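Ticket 404 – Right hand releases the part too early during teleoperated demonstrations
Product: Nista teleoperation station, two arms with multi-fingered hands
Site: Varninville lab
Opened by: Sarness, demonstration team
Assigned to: Thiele support
Priority: normal
Status: waiting for confirmation

Opened 2025-05-26

Hello,

We are recording demonstrations of a peg board task by remote control. The operator wears the gloves and moves both arms, and the robot should later learn the task from these recordings. Since we installed the March update of the glove software, the right hand opens a little before the operator wants to open it. The small parts fall on the board or they go into the fixture at a wrong angle.

The left hand does not have this problem. With the large cylinders we also do not see it, or maybe it happens and the part is simply heavy enough to stay in place. I am not sure.

What we tried already:

1. Restarted the station and both hand controllers. No change.
2. Calibrated the right glove again, with the flat hand and with the fist. It became better for the first few recordings, then the same problem came back.
3. Changed the operator. The second operator has smaller hands and the problem is stronger with her.
4. Exchanged the USB cable of the right glove. No change.
5. Went back to the old finger mapping file. The station refuses to load it and gives the message "mapping version not supported".

Of the 276 recordings we made after the update, we had to throw away a large part. I can send the list if you need it.

I attach two pictures of the task, so you can see the size of the parts and how near the hands work to each other.

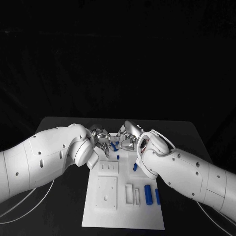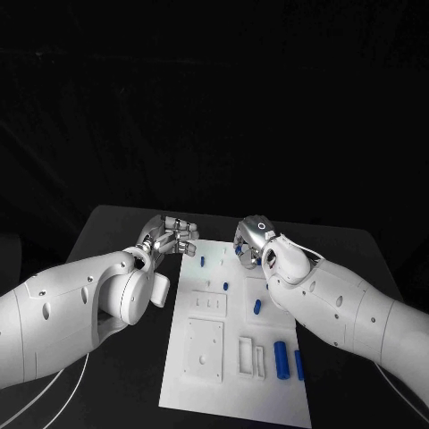

Please tell us if there is a setting for the release threshold. In the manual I find only the setting for grip force, and I do not want to increase the force because the fingertips already leave marks on the pegs.

Reply from Thiele support

Thank you for the clear report. The release threshold exists, but in this version it was moved to the page "Hand filter", under the name "open delay". Please send us the value for the right hand and for the left hand. Please send also the log of one recording where the part was dropped, and tell us how long the operator was working when it happened.

Reply from Sarness

The left hand has 800 ms and the right hand has 10 ms. We never changed these values ourselves, I did not know this page before. The log is uploaded to the ticket. In this recording the operator was working since the beginning of the morning shift, without a new calibration.

One more observation, maybe it is useful. In the log the thumb signal of the right glove jumps up and down quickly, also when the operator keeps the thumb still. On the left glove the signal is smooth.

Reply from Thiele support

The value of 10 ms is much too small for this task. With such a short delay, every small jump of the thumb signal is understood as a wish to open the hand. We think the update wrote the default value for the right hand because the old mapping file could not be converted. The left file was converted correctly.

Please do the following:

– Set the open delay of the right hand to the same value as the left.
– Save the profile with a new name. If you keep the old name, the station overwrites it at the next start.
– Calibrate the right glove after the operator has worn it for a few minutes, when the fabric is sitting well on the fingers.
– Clean the contact at the thumb of the right glove with a dry cloth.

Do not change the grip force.

Reply from Sarness

Done, all four points. We made a short series with the thin pegs and the right hand did not open too early. The thumb signal is still not so smooth as on the left side, but the jumps are smaller after cleaning.

Two questions remain. Can the recordings from before the change be repaired, or should we leave them out of the training? And is it possible to order only the right glove, without the pair?

I would like to keep the ticket open until the second operator has also tried the new profile.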